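Furniture Retail Project: Do Showroom Claims Hold Up?
Dusthorpe group, September 22, 2025

3. Findings
We read 39 product pages for the Skikavton and Nundel sofa beds. Of these, 32 said "easy to open" and gave no test behind it. The Rothe page promised a mattress for nightly use, but the guarantee covers guest use only. We doubt many buyers read that far. 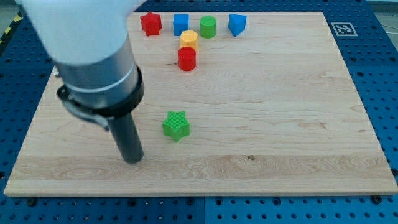
Fig. 2. Pale wooden board on a blue perforated table.

4. Limits
We only tried 3 beds ourselves, all in February, so our comfort scores prove very little.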